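**hilo del equipo Plinlow, bin picking, proyecto de fin de curso** (lo voy escribiendo entre prueba y prueba, perdón x las erratas)

1/ seguimos en el lab. hoy toca cajón metálico y piezas mezcladas, a ver qué agarra y qué no 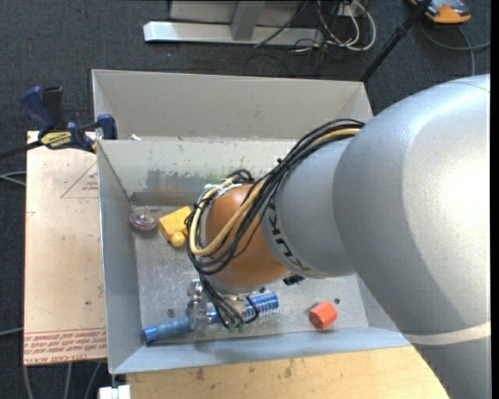

2/ objetivo para la entrega: 100 intentos seguidos sin tocar nada con la mano. ni una pieza recolocada "un poquito". Darmawan Liem lo apunta todo en la hoja y no perdona

3/ lo que peor llevamos: lo cilíndrico. si la pinza cierra un pelo descentrada la pieza gira y adiós. lo azul largo es mi enemigo personal

4/ el bloque hexagonal rojo en cambio, una maravilla. caras planas, bordes claros. ojalá todo fuera hexagonal

5/ pregunta que nos llegó x mensaje: ¿por qué no usáis ventosa? pq las bases piden pinza. y pq la ventosa con superficies curvas y con estrías tampoco es que sea magia

6/ los cables. LOS CABLES. cada vez que la muñeca gira mucho tenemos que mirar que el mazo no se enganche con nada. hemos limitado el giro por software y perdemos algunos agarres buenos, pero prefiero eso a arrancar un conector

7/ nota para los de primero q entran al grupo: el cajón va SUJETO con sargento. siempre. en agosto se nos movió a mitad de una serie y tiramos 200 intentos a la basura pq ya no cuadraba la calibración. doscientos. todavía me duele

8/ Enero (así se llama nuestro planificador, lo bautizamos el mes que empezamos y ahí se quedó) ya propone 6 agarres por pieza y los ordena. el orden es discutible. a veces el primero es el peor de todos jajaja

9/ actualización: serie cortada. choque suave con la pared del cajón, parada de seguridad, todo bien. el margen con las paredes estaba en 4 mm, lo subimos

10/ con más margen no llega a las esquinas. claro. y en las esquinas siempre acaba algo. hay q pensar un movimiento para empujar la pieza hacia el centro antes de agarrar, Darmawan tiene medio código hecho

11/ los de Prillberg van con cámara en la muñeca y nosotros con cámara fija. ventaja suya: ven mejor las esquinas. ventaja nuestra: menos peso en la punta y un cable menos (ver punto 6)

12/ si alguien del taller Harahap lee esto: necesitamos las llaves del armario de abajo, las puntas de goma de repuesto están dentro!!

13/ reiniciamos serie desde cero. no pienso mirar la pantalla hasta que pite

14/ ha pitado. era la parada otra vez. voy a por café y lo miramos con calma, mañana subo el log y el vídeo del empujón si sale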